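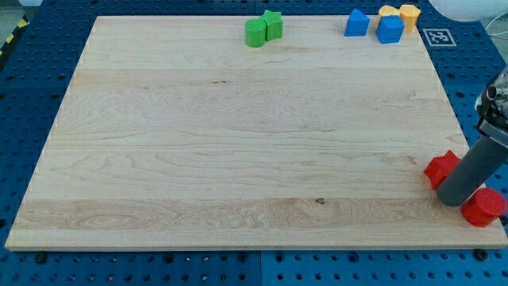

La planche en bois clair, avec les blocs verts, bleus et jaunes au fond.

Garder les blocs sur la planche ou tout mettre en vrac ?

Ma fille de 2 ans exige que ses formes restent debout au bord de la planche, étoile verte contre cylindre vert. Je passe mes dimanches à les ramasser. Vous rangez comment ?
Renzo Marchetti

Aldo Carbone
Un sac en tissu à cordon, 12 secondes chrono. Le tri par couleur, je l'ai tenté : ma dignité y est restée. Pour la planche, chiffon à peine humide et un peu d'huile en octobre, elle vous survivra.

Skomine
Chez nous c'est le chien qui range. On avait 18 blocs, on en a 14.

Grinach
pareil mais avec un chat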